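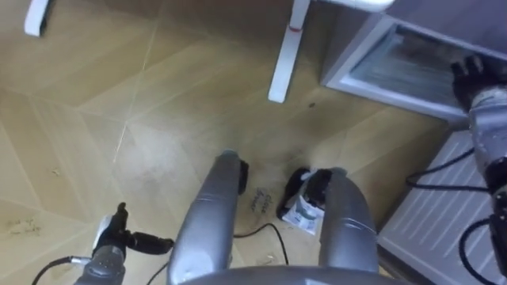
The Stondov Incident Book is a bound record book for small workplaces, where the employer must write down every injury, also the small ones. Most companies that order from us have between five and 20 employees and no safety department. When a person slips or falls, the manager must remember later what was on the floor, and memory is not good after two weeks. On wood-look tiles in light tan, crumbs and dust are easy to miss when one is walking, and a small dark spot near a furniture leg is easy to miss also. So each form in the book has a separate box for the condition of the floor, to be filled in on the same day.

What is inside

Each book has 104 numbered pages, sewn and not glued, so a missing page is noticed at once. One incident takes two facing pages. On the left side you write the name of the injured person, the job they were doing, the hour, the place, and the part of the body. On the right side there is space for witnesses, first aid given, floor and lighting, and the signature of both sides. The last 7 pages are a yearly summary — you can copy it for your insurance company or your lawyer.

The lines are 9 mm apart. In the first edition they were closer, and customers with large handwriting complained to us with good reason.

Versions

Stondov Standard, item 2104: gray hard cover, English.
Stondov Double, item 2104-D: same cover, English and Spanish on each form.
Tasora refill forms: loose sheets with four holes, for those who keep a binder. The order of the questions is the same as in the book.

Please note that the book does not replace the official report in your state. The deadlines are different from one state to another, and some are very short. Ask your state office or an attorney which form they require.

Ordering and delivery

Books are printed by Kırmızıgül and sent from our warehouse in Sutmont. The present printing is 3000 copies. One to nine books go by regular mail, larger orders by parcel service. If the cover arrives damaged, write to us within two weeks and we send another one. You can keep the damaged book.

We can print your company name on the cover from ten books up. It adds about a week to the delivery. Send the name exactly as it must appear, with capital letters and periods — we do not correct it.

Page last changed: July 16, 2020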